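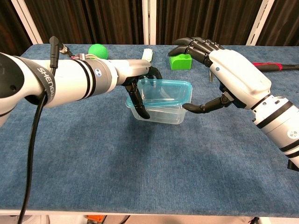

About Laltow

Hi, and welcome! I started Laltow in a rented unit behind a tire shop with four people, one long table and a label printer that jammed whenever it rained. We're a packing and kitting company. If you've ever opened a welcome box from a dentist, or a lunch set where the container, the fork and the little card all showed up in the right place, there's a fair chance somebody like us put it together.

There are 33 of us now, in a building on the Prultness side of town with real windows and a much better printer.

How we got into robots

I held out for a long time. I came up on the packing line myself, and every time I heard the word "automation" I pictured my friends getting a cardboard box and a handshake. Then we took on the Harasym account, which meant putting lids on plastic food containers all day, every day, and by the end of the first month people were wearing wrist braces and swapping ibuprofen at lunch. I hated that more than I hated the idea of robots.

So we set up a two-armed station and started teaching it the boring stuff. Lids, mostly. A lid sounds like nothing until you try to explain it to a machine! You hold the box with one hand, you feel for the corner with the other, you press and you know from your fingertips when it's on. All of us had been doing it for years without once putting it into words. The folks who knew lids best ended up doing most of the teaching, and they still do.

What changed for us

Quite a bit, and some of it was bumpy. The first season was slow and I got grumpy about it (ask anyone). A few people didn't want to work near the arms, so they didn't, and that's still fine. One person left for a job outdoors and sends us pictures of trees.

But 11 of us have picked up work that didn't exist here before. They set up the stations, run the practice sessions, decide when a task is ready for a real order and when it needs to go back to the table. That work pays more than packing did, and I made sure of it before we switched anything on. Nobody on the line was let go over this. I put that promise on the break room wall in marker so I couldn't wiggle out of it.

The shifts feel different too. It's quieter, people rotate more, and there's a lot more arguing about how to hold things. We still do plenty by hand: anything with ribbon, anything fragile, and small orders under 300 pieces, where setting up the station takes longer than just packing the thing.

What we're working on

Our training room is called Cemelness, after a street I used to live on, and it's where new tasks get tried out. If you're a customer and you're curious, come by and have a look. Mornings are best, and the coffee is better then too.

We hire for the line and for the stations, and you don't need a technical background for either one.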